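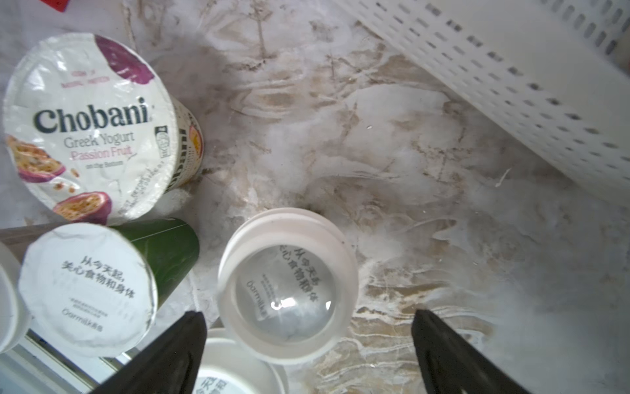

Passion fruit Chobani, frost and all

Thread: Does freezing yogurt ruin it?

curdnerd45
The Pindard by my office had a markdown bin in February and I lost my head. My fridge is full, so most of it has to go in the freezer. My sister-in-law says I'm making expensive chalk. Is she right?

Drakos
She's right. It thaws grainy with a puddle on top. You can stir the puddle back in and feel like a chemist, but it's still grainy.

lidless_in_ohio
Depends what you want it for. I bake with thawed yogurt all winter and the muffins have never complained. Eating it plain with a spoon is another matter.

Drakos
Muffins will put up with anything. He asked about yogurt.

curdnerd45
She, but go on.

jalteser_fan
Eat it half frozen. Leave the cup on the counter 45 minutes and attack it with a sturdy spoon. I lost 2 cheap ones from Prorkton before I learned about sturdy. Fruit on the bottom is the worst for this, you dig through a glacier to get to the jam.

lidless_in_ohio
Or stir it first, then freeze it in an ice cube tray for smoothies. 7 cubes and a banana.

Drakos
So the advice is to buy yogurt and turn it into something else.

curdnerd45
My other cup says "from today on, care about food and your body" in Chinese. I read that at 11 pm over a bag of chips.
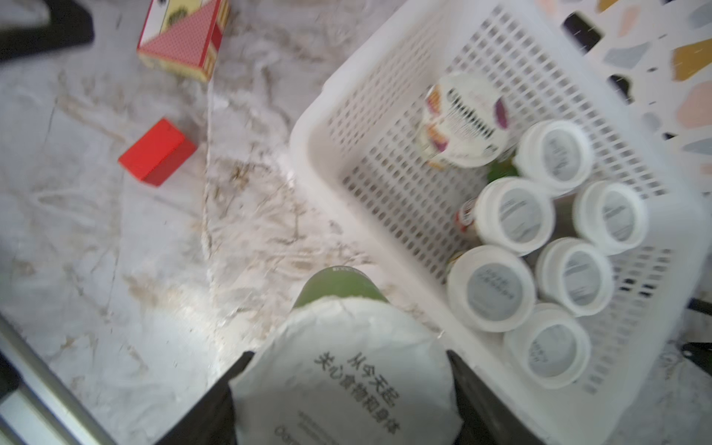

Re: Does freezing yogurt ruin it?

jalteser_fan
My groceries don't usually get personal. How much did you save, anyway?

curdnerd45
80 cents a cup. I've spent more than that on bananas.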